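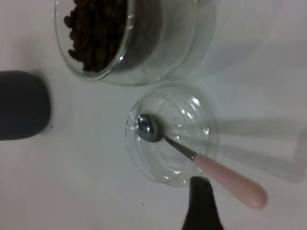 Tratora wants players to run a café for 79 in-game days, and I doubt many will. Its designer, Anahera McKinnon, disagrees. "People said that about farming games," she says, over a jar of coffee beans and a glass dish with a teaspoon in it. The demo I played was mostly waiting.

Will there be paid extras? "Not at launch." And after? "We'll see" — which I've heard before. She promises 100 recipes by November. I asked how many work now. "Nine," she said, "and one of them crashes."

April 27, 2026 | By the games desk
Filed under: Previews & Interviews
Last updated: 9 hours ago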